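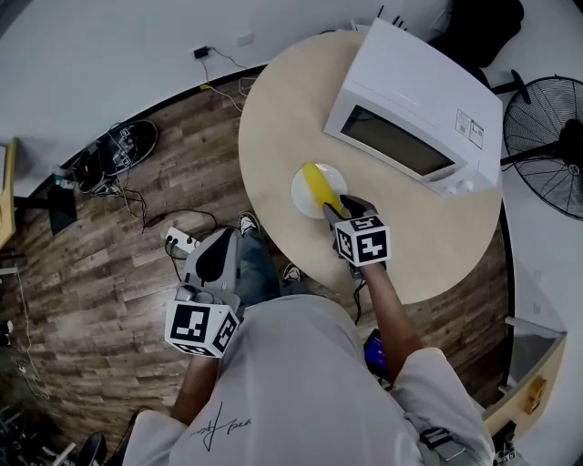 Banana pick with the right-hand gripper, plate task.

Kit Services Support Open calls Contact
Staniveo > Open calls > Paid kit testers, Padon

Staniveo is looking for 21 people to test its hand-held gripper kit before it goes on sale. Sessions take place at our Praltside rooms in Padon during February. No experience with robots is needed.

The kit is a pair of grippers, one for each hand, with a marker cube on each. Customers use it to record ordinary household tasks, and the recordings are used to train robot arms. We need to know whether people who have never seen the kit can put it on, follow the task cards and work at a steady pace without sore hands.

What you will do

You will come in for one session of two hours. After a short fitting you will work through a set of kitchen tasks: moving food on and off a plate, opening and closing a microwave, putting things in and taking them out. At the end you fill in a form on comfort, grip and the wording of the cards. 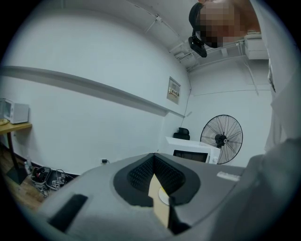
The fitting is the part we have had the most complaints about, and we want blunt feedback on it. Grip straps come in two sizes and the trigger tension can be changed. There is also a unit strapped around the head, worn the way the person leaning over the gripper has it, and you will keep it on for most of the session. If you wear glasses or a head covering, say so when you apply and we will allow extra time — it does not rule you out.

Who can apply

You should be 18 or older, able to stand for most of the session, and comfortable being recorded. Left-handed testers are especially welcome. Faces are blurred in everything we keep. Staff of Bensaid, our distributor, cannot take part.

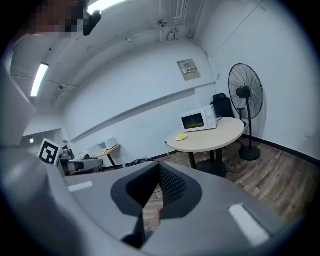 Round table with the microwave and plate, over the top of a gripper.

Pay

Testers receive $92 for the session, paid by bank transfer the following Monday. Bus fare within Padon is refunded with a ticket.

How to apply

Write to Doaa Salem through the Contact page with the subject "Kit testers". Give your age, which hand you write with and the times of day you can come. Every application gets a reply.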